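The Branch That Kept Its Minutes

How a small socialist local spent two years rewriting its bylaws, and what the rewrite did to it

The Sekomberg local of the Montoya League had 221 dues-paying members when it voted to reopen its bylaws. The old text ran to seven articles and had been typed up by the founding members in a single evening. It set a quorum, named four officers, and required a general meeting every month. On most other matters it was silent, and for a long time that silence caused no trouble.

Trouble came with growth. In its early years the local met in a rented room above a print shop, and nearly everyone who belonged to it came. Decisions were taken by a show of hands. When membership passed a hundred, attendance stayed where it had been. When it passed two hundred, attendance fell slightly. The quorum clause called for one quarter of all members in good standing, and by the second winter the local was failing to meet it more often than not.

A failed quorum has consequences that are easy to miss from outside. The meeting can still be held, and people can still talk. It cannot spend money above a fixed limit, endorse a candidate, elect a delegate, or amend its own rules. Business of that kind was carried over, then carried over again. In the meantime the steering body made the decisions that could not wait, under an emergency clause meant for use between meetings.

Tarek Zoubi, then recording secretary, kept a running list of motions passed under that clause. By the end of the winter the list was longer than the list of motions passed by the membership. He read it into the minutes without comment, and the minutes were approved at the next meeting that had the numbers to approve them, in April.

The bylaws commission was elected at that same meeting. It had five seats. Three went to people associated with the Stultari tendency, a loose group inside the League that favored strong local assemblies and short terms for officers. The other two went to members who had no declared position but were known to prefer a delegate system, in which workplace and neighborhood groups would send representatives to a smaller council.

The split between the two camps is older than the League. One view holds that a socialist organization should be run by whoever attends, since attendance is a form of commitment and the assembly is where members learn to argue. The other holds that an assembly rewards people with free evenings, and that a home health aide on a late shift is better served by a delegate she can instruct and recall. Both sides in Sekomberg cited the same history to support their case, often the same pamphlets.

The commission's first draft tried to leave the question open. It kept the assembly as the highest body, lowered the quorum to one tenth, and created an optional council with advisory powers. Reaction was poor. Members who wanted a council saw no point in one that could only advise. Members who wanted the assembly objected that a tenth of the membership could now commit the whole local to a strike fund or a campaign.

Athina Nikolaidis wrote the second draft almost alone. It proposed a council with binding powers over spending and staff, and reserved endorsements, political statements, and elections to the assembly. The dividing line was drawn by type of decision. Her covering memo ran to eleven pages and included a table of every motion the local had considered in the previous two years, sorted by which body would have heard it under the new rules. Most would have gone to the council.

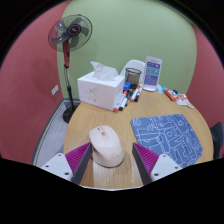

Tamsin Quintanilla objected to that sorting. The table, she wrote in a letter to the members' bulletin, treated a motion to rent a van and a motion to rent an office as the same kind of thing because both cost money. "An office decides which part of town we are in, who can get to us by bus, and who we become over the next five years. If that is administration, then I do not know what is left to call politics."

The letter was reprinted twice and changed the course of the debate. Until then the argument had been about who should decide. Afterward it was about what counted as a decision. The commission held a series of open sessions on the point and found that almost no category of business was agreed to be purely administrative. Printing costs were political if the choice of printer involved a union shop. The meeting time was political. So was childcare, which had been treated as a budget line and moved out of it by common consent.

The third draft answered this with a call-up rule. Any matter before the council could be moved to the assembly on the written request of 15 members, filed within ten days of the council's published agenda. The council would keep its binding powers, but only over matters that the members chose to leave with it. Nikolaidis accepted the change. Two of the Stultari commissioners accepted it and the third did not.

His objection concerned publication. A call-up rule depends on members knowing what is coming, and the local's record there was weak. Agendas had gone out late, or as attachments that some members could not open. The bulletin appeared when there was enough to fill it. A right to request that is triggered by a notice, he argued, is only as good as the notice.

The commission took the point and wrote a publication clause of unusual detail. It fixed the day of the month on which agendas must be issued, the form they must take, and the penalty for failure, which was that any council decision taken without proper notice would be void after thirty days unless the assembly confirmed it. The clause is the longest in the current text. New members tend to skip it, and officers know it by heart.

Ratification took two meetings. At the first, a motion from the floor sought to strike the council altogether and was defeated after a debate that lasted past eleven at night. At the second the draft was adopted by the required two-thirds, with a margin of seven votes.

The wider League paid attention, for reasons of its own. With 3,605 members across its locals it was facing the same arithmetic on a larger scale, and its national convention was due to take up the question of delegate apportionment. Hanneke Wuyts, who sat on the convention's rules panel, asked Sekomberg for its drafts and the memos that went with them. The panel's report reproduced the call-up rule nearly word for word, with the threshold raised.

The Darnier local went the other way. Its members read the same drafts and rejected the council in favor of a larger number of shorter assemblies, held at different hours, with votes pooled across all of them. A motion there is read out at a morning session and an evening session and passes on the combined count. The method is slow, and amendments are hard to handle — a change made in the evening has not been heard by those who voted in the morning. Darnier deals with this by barring amendments after the first session. Its attendance has risen all the same, mostly at the morning sessions.

Whether the Sekomberg council has worked depends on what it is measured against. It has never lacked a quorum. The emergency clause has been invoked twice since adoption, both times for legal costs after arrests on a picket line. Spending is reported on time. Assemblies are shorter and deal with fewer items, and those items tend to be the ones on which members disagree.

The call-up rule has been used less than either side expected. Four requests were filed in the first year and three of them reached the threshold. One concerned an office lease, and the assembly voted it down and sent the council to look for space on the other side of the river. One concerned a staff contract. The third was a dispute over the wording of a leaflet, which the council had already withdrawn by the time the assembly met.

Critics inside the local point to the makeup of the council. Delegates are chosen by neighborhood and workplace groups, and not every group is active. Members who belong to none are placed in an at-large section that elects its delegates by mail ballot, and returns in that section are low. Nélida Escobar, a delegate from the hospital group, has proposed that the at-large section be broken up and its members assigned to the nearest working group. The proposal raises a question the bylaws do not answer, which is whether a member can be assigned to anything without asking her first.

There is also the matter of terms. Council delegates serve for one year and may be recalled by their group at any time. No delegate has been recalled. Supporters read this as satisfaction. Others say that recall requires a meeting of the group, that the delegate is usually the person who calls it, and that the drafters thought hard about notice at the top of the organization and much less about notice at the bottom.

A new commission will be elected next spring under a review clause that Zoubi added to the third draft in its final week. Its mandate covers the at-large section, recall, and the publication penalty, which the current officers would like to see softened. Quintanilla has said she will stand. Nikolaidis has said she will not, and has handed over her files, including an updated version of the table.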